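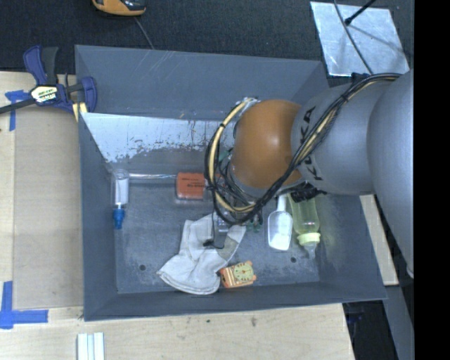 # Open day at the Nevholm hall: bin picking cell, notes and questions

**Board: Site Visits and Demonstrations**

---

**stondo_outreach** (Moderator)

The Stondo members' board thanks all who attended the July open day at the Nevholm hall. The bin picking cell drew the largest group of the afternoon, and several visitors asked that the discussion be continued in writing. This thread has been opened for that purpose.

For members who were unable to attend, the demonstration used a KUKA arm working over a single gray bin of mixed household and workshop items, among them a work glove, a scoop and a baby bottle. The items were placed without any fixed arrangement. Visitors were invited to stand behind the line for two runs, at 1:30 and again at 3:00.

Please keep posts to the subject of the visit. Requests for future dates should go in the scheduling thread.

---

**packline_west**

Thank you for arranging the visit. Our company packs mixed returns, and we attended with a view to deciding whether an arm of this type could be considered for our second line.

My principal question concerns the clear items. During the 3:00 run the arm made several attempts on the bottle before the operator paused the cell. I would like to know whether this is a limitation of the sensing or of the grasp planning. For our purposes the distinction is important. We handle a great deal of clear packaging, and a cell that must be paused for each piece would not be of use to us.

---

**stondo_outreach** (Moderator)

The question has been passed to the cell team. Their reply is as follows.

> Clear and translucent plastic returns poor depth data under the hall lighting. The planner then works from an incomplete shape. In the 3:00 run the first two attempts were rejected by the planner before contact, and the third closed beside the item. The pause was made by the operator under the normal demonstration rules and did not indicate a fault.

---

**medina_controls**

I attended the 1:30 run and would like to offer a different view from the one expressed above.

The reply attributes the matter to lighting and depth data. That is a reasonable account of the bottle. It does not account for the glove, which is neither clear nor shiny. In the run I watched, the glove was lifted by its cuff, slipped, and was lifted again. Fabric changes shape once it is held, and no improvement in lighting will alter that. Members considering a purchase should treat these as two separate problems and should ask a supplier about each of them.

I would also note that the printed handout gave a figure of 2,000 picks for the cell without stating the period over which they were made or how many were successful. A figure presented in that manner is of little value to a visitor.

---

**stondo_outreach** (Moderator)

The comment on the handout is accepted. The figure refers to attempted picks since the cell was moved to Nevholm. The handout will be corrected before the next open day.

---

**floor_safety_ed**

My interest is in the arrangements for visitors, and I have two observations.

1. The line was well placed and the attendants enforced it consistently. Our group of 11 was able to see the work without crowding.
2. The spoken introduction was given while the arm was moving, and those at the back of the group could not hear it. The safety portion in particular should be given with the arm stopped.

I would further ask why the bin was clamped to the table. A member of our group took this to be a sign that the arm strikes it often.

---

**bench_and_bin**

On the last point, I would not draw that conclusion. We clamp our bins as a matter of course. A planner that assumes a fixed bin will place its grasps incorrectly if the bin has moved by even a small amount, and a bin can be moved by a visitor's elbow as easily as by a gripper. I would be more concerned to see one left unclamped.

The wear on the inside of the bin is another matter. The far wall has a bright worn strip with chipped edges, and the floor is scuffed throughout. I cannot say what caused it, and it may well predate the cell. I would be interested to hear whether the team keeps a record of contacts with the walls.

---

**stondo_outreach** (Moderator)

From the cell team:

> Contacts above the force limit are recorded and stop the arm. Lighter contacts are not recorded. The bin was received second-hand from the Flamholm workshop and was already marked when it arrived. We have no means of separating the old wear from the new.

The introduction will be given with the arm stopped from now on. We thank the member for raising it.

---

**medina_controls**

I would respectfully suggest that lighter contacts ought to be recorded as well. An item held against a wall can be damaged at a force well below the one that stops the arm. For a returns operation this would be a daily concern.

---

**packline_west**

I agree in part. For our goods a light contact with the wall is acceptable, and our present staff make such contacts without any record being kept. I would prefer that the team's time be given to the clear items. I recognize that other members have different goods and will reach a different view.

May I also ask about cycle time? I recorded 8 seconds for the quickest pick I saw, from the arm entering the bin to the item being clear of it. The slower ones were considerably longer, and I stopped timing them.

---

**bench_and_bin**

My own timing of the quickest pick was close to yours. I would caution against using it for planning. Demonstration cells are commonly run at reduced speed when visitors are present, and the time lost to repeated attempts will matter more than the speed of a good one.

---

**stondo_outreach** (Moderator)

The arm was run at reduced speed during both sessions. The team does not publish a full-speed figure for mixed items at present.

Attendance for the afternoon was around 135. The next visit will be held at the same hall, and the team has agreed to include a short session on clear packaging. Members who wish to bring their own items should describe them in the scheduling thread beforehand. Liquids and glass cannot be accepted.

---

**floor_safety_ed**

Will sealed but empty containers be accepted? We have several that would be suitable.

---

**stondo_outreach** (Moderator)

Yes, if they are plastic and the caps are fixed in place.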